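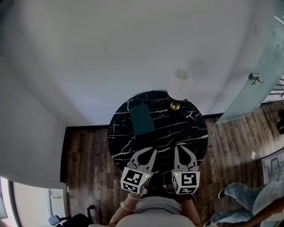
Huw Gronow wrote:

I went to the Landico meeting at the grange hall on Saturday and came away more hopeful than I expected. They want growers within hauling distance of Evville to put 2,000 acres into fiber hemp, and they say they will build the processing line here if they get it. Baled stalk, price fixed in advance, they send the trucks. The seed would be Baysal, which they say stays well under the THC limit in our kind of summer. Growers put down a deposit of 20 percent of the seed cost when they sign and pay the rest out of the first check.

I know people got burned on CBD. This is a different crop going to a different buyer. Insulation, animal bedding, car door panels. The county gets jobs and we get a third crop in the rotation. I think we should at least put out a list statement saying the growers here are interested, so they don't take the plant somewhere else.

Huw

Huw,

Thanks for going and for writing it up. I couldn't get there, and your notes are better than the handout, which has a picture of a field on it and hardly any terms.

I'm against the statement, at least for now. Taking your points as they come.

"They will build the processing line here if they get it." Get what, by when? I read the contract Elis was sent and the word "build" isn't in it. What it says is that Landico "intends to establish regional processing capacity." That could be a decorticator in Evville or a rented barn two states over. If the line isn't running by harvest, my bales sit in my shed, and I am the one keeping them dry. There's a storage clause. It says the grower stores until called for. It doesn't say until when, and it doesn't say anyone pays me for the space.

The price is fixed, yes, for stalk that "meets specification." The specification is in Schedule C. Elis's copy has no Schedule C. He asked for it and was told it was being finalized. I would not sell a load of hay to a man who was still finalizing what he meant by hay.

On the THC limit. Maybe Baysal does stay low. I'd like to see test results from someone who doesn't sell it. "Our kind of summer" is a salesman's phrase, we had three different kinds of summer in the last three years. And if a field does test hot, the contract has the grower destroying it at the grower's cost and still owing the balance on the seed. So the deposit isn't really the number to look at. The number to look at is the other 80, and what happens to it when there's no first check to take it out of.

Crop insurance: I called my agent. She wants a signed processor contract before she'll quote, fair enough, but she also wants to know that the processor exists as a going plant. I told her I'd get back to her.

Now the CBD business. I agree it's a different crop. I planted CBD and I still have drying racks I can't give away. But what sank people wasn't the plant, which grew fine. Everybody planted on a forecast, the forecast was written by companies selling seed and clones, and there were nowhere near enough dryers and extractors to take what came in. Replace "extractor" with "decorticator" and tell me which part has changed. I'm asking that seriously, someone may have a good answer.

Perrine Lacroix told this list last winter about Flasano. For those who joined since: 11 growers over there signed with a fiber outfit (a different company, I'm not saying it was Landico), and the county waived the property tax on the site before a single truck had come in. Perrine's brother-in-law ended up shredding his bales and spreading them. I don't know how the tax part got settled. Perrine, if you're reading, did the county ever get anything back?

That is my other worry with a statement from us. The county commissioners have been told this will bring in revenue. A letter from growers saying "we're interested" will be read out at the next hearing as "the growers are committed," and then it's an argument for a tax break. I've watched that happen with the ethanol people. Interested is a cheap word for us and worth a good deal to whoever is asking the county for money.

What I'd want before I put my name to anything:

Schedule C, complete.
A date for the line to be running, and what they owe us if it isn't.
A pickup deadline, with storage paid after it.
Their buyer for the fiber. One name would do. "Automotive" is an industry.
Shared cost on a hot test when it's their seed.

Braulio Cuevas said he'd run the budget for a small trial against second-year alfalfa. Braulio, please use our real baling costs, the handout's are a joke. Hemp stalk wraps on everything and I'd figure a day lost per field cutting it out of the bearings.

If they come back with those things in writing I'll put in a corner of the creek field myself and say so on here. But I'd want the paper first -- a second meeting with better coffee won't do it for me.

Elis, can you post the contract to the files section with your details blacked out? People should read it before they reply to this.

Vandana Garg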